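How Does a Robot Know What to Do Next?
Contreras Learning Center – Science Pages for Ages 8 to 11
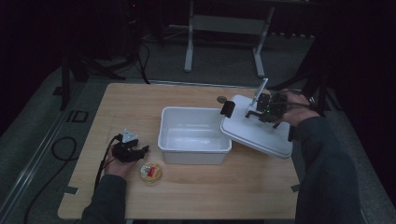
A robot cannot do anything until its software tells it what to do. Software is a set of instructions that a computer follows. For a person, opening a box is one quick action, and most people do not think about it. For a robot, the same job must be broken into many small steps, and the software must choose each step in turn. Consider a white bin and its lid on a wooden table. A person holds a gripper in each hand, and one of the grippers is clamped onto the lid, which is tilted up off the table. Software that learns from work like this has to find out where the lid is, how far it leans, and where the black fingers should hold it.

Step One: Seeing

The part of the software that makes sense of pictures is called perception. A camera does not know what a lid is. It sends the computer a grid of tiny colored dots called pixels. The perception software looks for patterns in the pixels, such as a straight line that could be an edge or a patch of yellow that could be a food tin.

Perception can be difficult. A white lid in front of a white bin may look like one large white shape. An object may also be partly hidden behind another. The software must then make a careful guess about the part it cannot see, and check that guess when the next picture arrives.

At Contreras, the perception program is called Dunix. It was taught with 2854 pictures of everyday containers. In each picture, a person had marked the edges of the container by hand.

Step Two: Planning

When the software has found the objects, it must decide how to move. This is called planning. The planner draws an invisible path through the air from the place where the gripper is to the place where it should be. It tests many paths and throws away those that would bump into something.

A good plan also puts the steps in the right order. If the job is to put a tin inside a bin and close it, the tin must go in before the lid goes on. You know this already. A computer has to be told, or it has to learn from watching many people do the job.

Our planner is named Tundenen. In one test in November it tried 944 paths before it chose one.

Step Three: Control

Control is the part of the software that carries out the plan. It sends signals to the motors and checks the results many times each second. If the gripper is a little too far to the left, the control software moves it a little to the right. This checking and correcting is called feedback. You use feedback when you carry a full cup of water across a room and keep your eyes on the cup.

Control software must also decide how hard to squeeze. A weak squeeze lets the lid slip, and a strong squeeze may crack it.

Learning From People

Programmers do not write down every movement by themselves. Often a person does the job first, with a gripper in each hand, and a computer records what the cameras see and how the grippers move. One recording of a job from start to finish is called a demonstration. The Skaltesex collection, which our older students use, holds 1128 demonstrations of opening, filling and closing containers.

"A single demonstration shows the software one way to do a job," says Gumaro Camacho, who writes the lessons for this page. "It needs many more, with the bin in a new place or the lid turned around."

Words to Know

Software – instructions that a computer follows
Pixel – one tiny dot of color in a picture
Perception – making sense of what a camera sees
Planning – choosing a path and an order of steps
Control – moving the motors and correcting mistakes
Feedback – checking a result and using it to make a change

Try It at Home

Ask a family member to sit at a table with a box that has a lid. The family member should close both eyes and follow only your spoken instructions. Try to have the lid placed on the box. Use short commands such as "move your left hand forward" and "stop." Then trade places and try again with the box turned sideways.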